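Llinos Powell had the kettle on before I'd even got my coat off, and we must have talked for a good while about biscuits before either of us remembered I'd come to ask her about boxes. She runs Hovine, which began as a stall at Stinddale market and is now a small shop selling gift boxes, glassware and what she cheerfully calls "all the other bits for a nice table". If you've had a birthday or a leaving do anywhere near Stinddale lately, there's a fair chance somebody handed you something she'd wrapped.

"I was 40 when I started," she told me, pouring. "I had £800 put by that was meant for a new boiler, and I spent it on ribbon and card. My mother didn't speak to me until February! But I'd always been the one in the family who did the wrapping. Everyone else would bring me their presents in carrier bags on Christmas Eve and I'd be up till all hours, happy as anything."

I asked her what makes a good box, thinking it would be a quick question to warm us up, and of course it wasn't quick at all (I should have known). Colour comes first, she says, and she has strong feelings about green. She likes a pale one, soft enough that it could go to a christening or a retirement and not look out of place at either.

"People come in wanting red or gold, and I do sell red and gold, I'm not daft. But put a mint one down on a plain white top and watch where their hand goes. They pick it up. They can't help it, bless them." 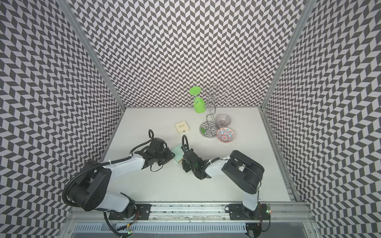

The mint green shows up well against a white top, with a chrome wine glass holder towards the back.

She is very keen on a plain table, as it happens, and doesn't mind one that's had a bit of use. A few scuffs never put anybody off a present, in her view. What she does like is something lively behind it, and we spent a happy ten minutes on the subject of herringbone, which she would put in every room of her house if her husband allowed it. Black and white for preference, and the busier the better.

"It's the same as getting dressed," she said. "If your skirt's shouting, your blouse can whisper. I have that zigzag going on and then I keep the table quiet, and whatever you set down on it gets looked at properly."

From there we got on to glasses, and how on earth you're supposed to keep them. Llinos was brought up to stand them in a cupboard, rims down on a sheet of kitchen paper, and she now thinks this was a great waste of something pretty. She would much rather hang them by the foot from a stand, out where you can see them, and she doesn't reserve the privilege for crystal either. Plastic goblets are just as welcome, particularly in a colour that would frighten a vicar.

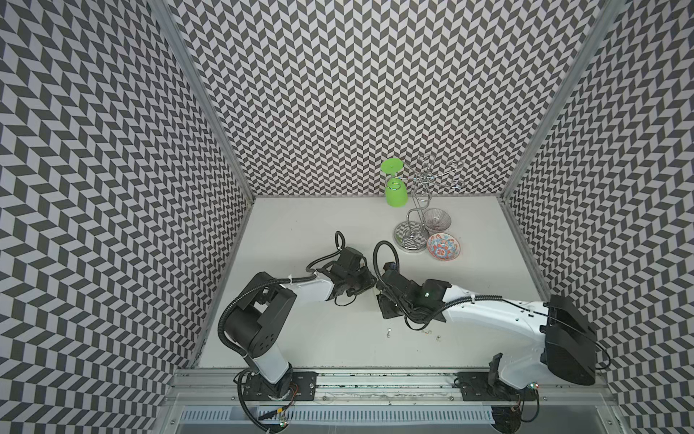
Bowls she treats in much the same spirit, and she won't hear of a matching set. Her favourite pairing is a clear one with some cut to it and a painted one with as much orange and blue in it as the potter could manage, kept next to each other so that each does the other a favour. Her range from a supplier called Humphreys, the Burnevum, was meant to be sold in sixes, and she split up every single set on the first morning and let people choose their own.

"The rep was horrified," she said, laughing so much she had to put her cup down. "But they went! Somebody wants one bowl for their keys. Why would I make them buy six?"

I asked whether she ever gets tired of writing the same few words on everything. She keeps a tally in a school exercise book, and by her reckoning 3,535 boxes have gone over the counter since the stall days, a great many of them with the same greeting on the lid.

"No, never. You can say 'Best Wishes' to anybody. You can say it to your sister and you can say it to the man who did your gutters. I like it in a curly hand, dark on pale, and then a little line of something small underneath, and after that leave the lid alone. No bow on top of the writing, please."

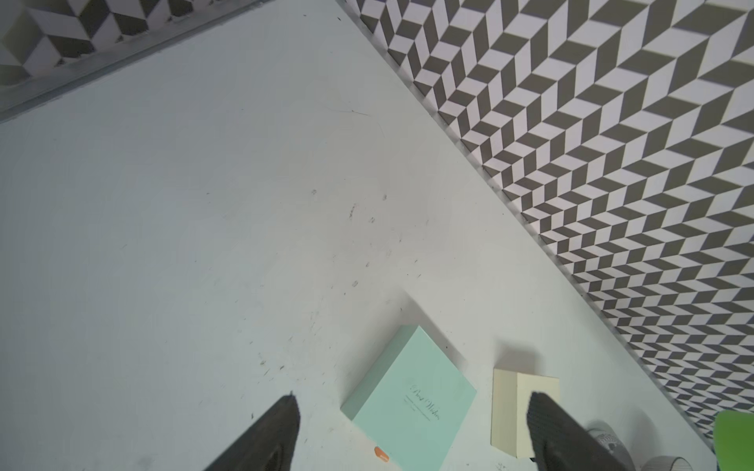
"Best Wishes" in dark cursive on a mint-green lid.

She gave me 2 flat-packed boxes to take home and made me fold one in front of her first. I got a corner wrong, and she had me do it again while she hunted for the rest of the shortbread.

Tomos Watkins, September 14, 2021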